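Suturing demonstration at the Isero open day

Posted 23/09/2024 in Robots, Visits | 128 shares

We use cookies to remember your settings and count visits. By continuing to read you accept this. Manage cookies

I got a place on the afternoon tour at Isero, the surgical robotics lab on the Burnden campus. The morning was posters and a talk on calibration, which I skipped. The afternoon was ninety minutes of suturing on tissue with a two-arm system, with the monitors turned toward the visitors and an engineer, Diarmuid Buckley, answering questions from a stool.

The task was plain interrupted stitches. Each one is a separate loop of thread, tied and cut, so a bad stitch can be removed without disturbing the others. For the lab the appeal is bookkeeping: every stitch is a complete trial with a start and an end. The data set stood at 3,293 logged stitches when I visited, out of 3,775 attempted. The rest were thrown out for broken thread, bad timestamps or an operator giving up.
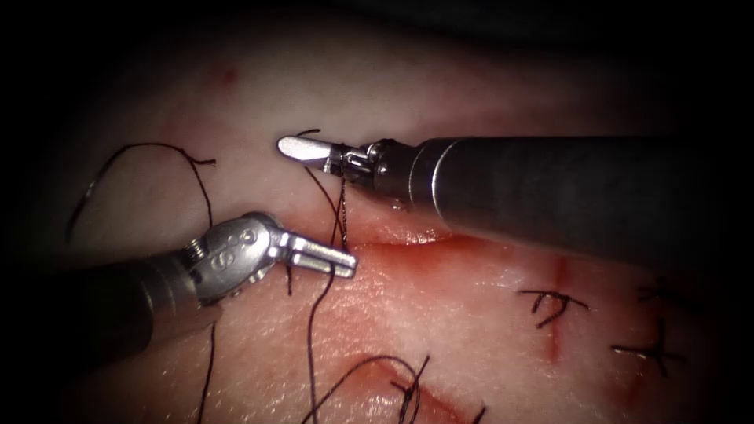

Photo: Isero / Burnden open day

Most of the talk was about thread. A rigid part has a pose, and six numbers will describe it. A length of suture has no such short description. It bends, twists, sticks to a moist surface and passes behind the tools, and the software has to guess at the hidden stretch. Buckley's group models it as a chain of short segments and refits the chain on every video update. The fit is good while most of the thread is in view and poor once it crosses itself. Crossing itself is, of course, how a knot gets made.

The second problem is tension. These arms have no force sensor at the tip. The operator judges the pull by eye, from how the tissue moves and how straight the thread runs. The lab is trying to get a usable estimate from motor current, but cable friction in the wrist swamps small loads. They showed a plot of the error. It was larger than I expected and they didn't try to hide it. 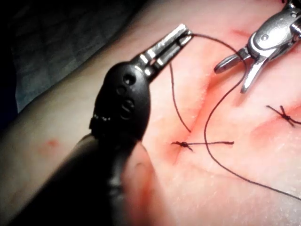

Thread in the left jaws, right jaws open, two finished knots on the tissue.

There was some discussion of cameras. The group records a fixed view of the workspace along with close views from near the instruments. The close views give a better look at the jaws and the thread beside them, but the instrument itself blocks a good part of the picture. The fixed view has the opposite trouble – both arms are there, and the detail at the jaw tips is small. Synchronizing the streams took them most of February, and the logging tool that came out of it is called Nkosi. It runs on one ordinary workstation and writes a single file per stitch. I would have liked to see the file format, but the documentation is internal for now.
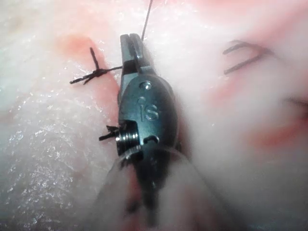 Does the robot tie the knots by itself?
At present a trained operator drives both arms from a console for the whole stitch, and the recordings are used to train software that may later take over parts of the job.

I asked which part would come first. Buckley's answer was the regrasp, where one gripper hands the thread to the other. It is short and happens several times per stitch, and success is easy to define: the second gripper has the thread and the first has let go. They have 2,183 regrasps labeled by hand so far. Needle driving will come much later, and he wouldn't give a date.
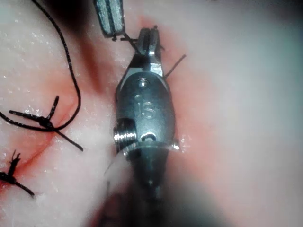
The labeling is slower than the stitching. Two people mark each regrasp independently and a third settles the disagreements, mostly over the moment when the jaws count as closed. I had assumed the encoder would settle that. It reports the commanded angle well enough, but with thin thread between the jaws the difference between holding and missing is close to the noise.

The other demonstration, from Tonosia, was a bench rig for testing instrument cables to failure. I had ten minutes there before the bus. It cycles a wrist through its full range under load and logs the backlash. Their numbers would be worth setting beside the motor current plot, and I've written to both groups to ask whether anyone has done that.

14 comments | 128 shares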